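# Setting up the ball-sorting cell after a finger change

The ball cell lives at the far end of bench 2 and does one thing: it picks small balls off a mat and drops them in a bin. It does this all day without complaint until somebody changes the fingers, and then it does it slightly to the left.

These are my notes for putting it right. They assume you've been shown the stop button, that you know how to jog the arm, and that you have an hour and some tea. Stijn Van Acker claims to do it in twenty minutes. Stijn has also twice had to do it again after lunch.

## What you need

- The new pair of fingers, from the drawer marked Brilura (the drawer marked "fingers" contains fuses)
- 2.5 mm hex key, the one with the ball end
- Isopropyl alcohol and a cloth that has not been used on the lathe
- The pointed calibration pin
- At least one ball you don't mind losing under the radiator
- The cell notebook

## 1. Park it and kill the air

Send the arm to PARK from the Fevine menu. Wait for it to stop before you turn the key to manual. Then close the air valve behind the bench and open and close the gripper once from the pendant to bleed off what's left. If it moves briskly, you closed the wrong valve. The other one feeds the parts washer, and Renu Awasthi will be along shortly to ask about it.

## 2. Swap the fingers

Undo one finger at a time. Each is held by two screws that are exactly long enough to roll under the arm base, so put a cloth down first.

Wipe the seat on the bracket before fitting the new one. A crumb of dried glue in there is enough to tilt a finger, and you'll spend the rest of the morning correcting it in software. Push the finger up against its shoulder, start both screws by hand, then snug them. Snug means snug. The fingers are plastic and the inserts pull out if you lean on the key.

Look at the fingers from the front when they're both on. Ours are not a matched pair and never have been; Rianne Michiels drew the long one to reach under a ball and the short one to steady it. If yours come out the same length you've fitted two from the same bag.

## 3. Redo the tool point

1. Clamp the calibration pin upright in its block.
2. Jog the tip of the long finger to the pin, at low speed.
3. Save the pose. Rotate the wrist, come back to the pin from another side, save again.
4. Keep going until the controller has the poses it wants.
5. Read the error figure before pressing Accept.

I put step 5 in after watching three people press Accept with their eyes on the kettle. If the error is bad, one of your poses is bad, and it's nearly always the one where you were crouching. Delete that one and do it over. There's no need to throw out the whole set.

Write the new tool values in the notebook. The controller stores them as well, and the controller has lost them as well.

## 4. Set the height

The program travels at 200 mm over the work surface and comes down to the pick height from there. With new fingers the pick height is the number that's wrong.

Bring the arm over a bare patch of mat and step down with a sheet of printer paper under the long finger. Stop when the paper drags. Back up 2 mm and store that as PICK_Z. You want clearance, and you don't want to find out how much clearance by plowing a groove in the mat. The last mat came from Verbeke and had a groove you could have planted beans in.

If the paper drags at one end of the mat and slides freely at the other, something is under it. Peel it back and check for swarf, tape or a lost washer.

## 5. Fix the grip opening

Open width is in percent on the second page of the gripper menu. Start wide and bring it in until both fingers clear a ball on the way down. Close force stays where it is. If you think the close force needs changing, go back and check the fingers, because somebody thought that in May and we had balls in the light fittings.

## 6. First picks

The camera needs two colors to check itself against, so do your first picks with more than one ball out. Before you let it run, get your eye down near the mat and see what the gripper is going to meet. I like the start you get with the fingers open and empty, the blue ball below the shorter finger and the red one on the lower edge of the lettering, with the yellow bin standing clear to the right. The red ball is a good second pick because it overlaps a white letter, and white print is what the vision trips over when the exposure is too high. Note also the gripper's own shadow lying over the blue ball. If the camera finds a ball in that gloom, it'll find one anywhere. 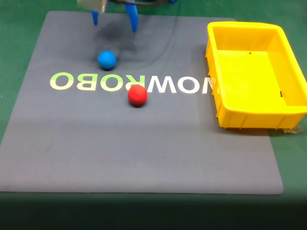 Run at ten percent with your thumb on stop. Do the shadowed ball first. The fingers should come down either side of it and close without pushing it along. A ball that gets nudged before it's gripped means the tool point is off sideways: back to step 3. A ball that squirts out on closing means you're gripping above its middle, so take a little off PICK_Z and try again.

Then watch the drop. The release point is 165 mm up, which clears the rim of the bin with a ball in the fingers. Lower sounds kinder and isn't, if the bin has wandered. Check where the bin is against the taught position whenever you've had it off the bench to empty.

## 7. Bring it up to speed

Go up in stages and let it finish a few cycles at each. Sabine Voß, who wrote the original Ostico program, left a comment in it that reads "do not exceed 80, I mean it". The limit was later raised to 100. It runs at 80.

## If it still misses

**Always misses the same way.** Tool point, or the camera bracket has been used as a coat hook again. Check the bracket first; it's quicker.

**Misses at random.** A loose finger screw. Wiggle each finger with the air off.

**Finds balls that aren't there.** Exposure. Turn it down one notch and clean the mat. Alcohol is fine on the plain part but go gently over the print.

**Doesn't find anything.** Lens cap. Luuk Van Acker would like it recorded that this was only the once.

Put the hex key back, initial the notebook, and open the air valve before you call anyone to say the gripper is dead.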